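Section 3: Setting up your bench and working your first shift alongside the arms

Welcome to the fun part! By now your bench has been bolted down and the Giltero software is on the site computer (see Section 2 if it isn't). This section takes you from a bare tabletop to a working station, and it covers what your own day looks like once the arms are doing the picking. Please read it together as a crew if you can. The sites that did this at Bendbridge settled in much faster than the ones where a single person read it and passed it along.

3.1 What changes for you

Before the arms came in, a packer at Bendbridge picked up and turned over up to 4,000 small parcels in a week. Most of that was reach, grip, twist, put down, over and over, and plenty of wrists paid for it. The arms take on the reach and the grip. You keep the parts that need a person: deciding what goes where, spotting a torn wrapper, dealing with the odd shapes, and teaching the station when a new kind of package turns up.

Teaching is the bit people end up loving. Wilson Cuadros on the Wednesday crew had never touched a robot before July, and he now trains every new starter on the late shift.

Note: Your roster and break times stay as they are. The station can be paused at any time, by anyone, and you don't need a supervisor's okay to do it.

3.2 Before you start

1. Put on your site shoes and tie back long hair. Tuck in lanyards and hood cords.
2. Clear cups, phones, pens and tape off the bench.
3. Walk the cables from the arms to the wall side and to the floor. They should hang in an easy curve with nothing resting on them.
4. Press the red stop button on the bench leg, then twist it to release. If it sticks, tag the station and ring Cuervo support.

CAUTION: Never reach between the gripper fingers while the arm is powered, even if it has been still for a while. Press stop first.

3.3 Placing the basket and the first package

1. Set the supply basket on the side marked on your bench plan. Push it up to the stops so it can't creep during the shift.
2. Fill it no higher than the rim. Soft packages tend to spring up when they're crowded, and the arm has a hard time telling one from the next.
3. Take one package out by hand and lay it in the middle of the bench. Any angle will do, so don't bother squaring it up.
4. Check that nothing else is lying between the package and the arms.
5. Choose "First look" on the Giltero screen and step back to the yellow line.
6. Wait for the screen to draw an outline over the package. If the outline is wrong, drag the corners with your finger until it fits and press Save.

Tip: Bright, busy wrapping is great for a first lesson. Save the plain brown parcels for later in the week, when you've got a feel for how the outline behaves.

3.4 Teaching a pick

1. Choose "Teach", then "New pick".
2. Press and hold the guide button on the handset. The arm goes loose while you hold it and stiffens again when you let go.
3. Bring the gripper over the package with the fingers wide open, and turn it until the fingers sit either side of two opposite faces. Corners squash, faces hold.
4. Lower the gripper until the screen shows the depth bar in green, then release the button.
5. Press Close. Start with the softest grip setting and go up one step at a time.
6. Press Lift and watch the package. If it sags or swings, lower it and try the next step up.
7. Save the pick under a name the whole crew will recognise. 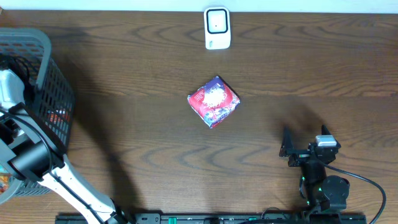
Repeat the lesson 4 times, turning the package to a new angle before each go. It feels slow on the first morning, but it pays you back all week – a pick taught from one angle only will fail as soon as somebody loads the basket differently. After the last repeat, choose "Run 3" and let the station do three picks on its own while you watch from the yellow line.

Note: If you're using the Brotell grip pads, check them for splits before each teaching session. Worn pads make a good lesson look like a bad one.

3.5 During the shift

1. Top up the basket when the screen chimes. Press Pause first and wait for both arms to stop.
2. Pull out anything leaking, torn or sharp and put it on the hand-pack shelf.
3. Jot down any missed pick in the station log, with a few words on the wrapping. Your notes decide what gets taught next, so please be as fussy as you like!
4. Swap with your partner after every 200 packages.

CAUTION: Sleeves and gloves can catch on an open gripper. Roll sleeves above the elbow before topping up.

For end-of-shift shutdown and cleaning, go to Section 4.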